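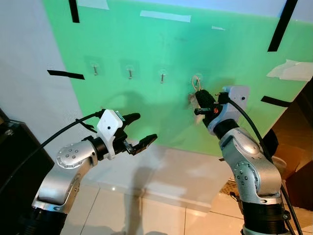
Handout 4: Working Rules for the Two-Arm Station

Course leader: Pauline Greenwood
Wednesday, April 17, 2019

Read these before your first session in the Wisitz room. The rules apply to hanging tasks at the board and to pick-up tasks at the table.

1. One person has the stop button in hand whenever the arms are powered. That person does not operate the arms.

2. Stay out of reach of both arms. If an object falls, stop the arms first, then pick it up.

3. Check the cables at each gripper before starting. They need enough slack for the full reach of the task.

4. On the board, test each adhesive hook by hand. Press for 15 seconds after fixing a new one.

5. Leave the tape on the board alone. Ask before adding or removing a strip.

6. Small things such as keys go near the front of the table. Scissors stay out of the path of either arm.

7. Write the run number in the Mirow log, including failed runs. The log now holds 1,312 runs, and nearly a third have no operator name. Those can't be used for the November report.

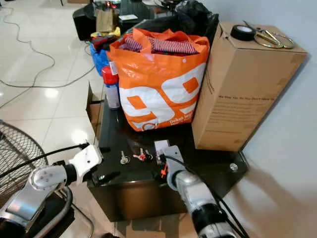 Can I move an object by hand in the middle of a run?
Only after the arms have been stopped. Mark the run as interrupted and start a new one.

Next reading: Fothergill notes, section 4, on gripper speed near people.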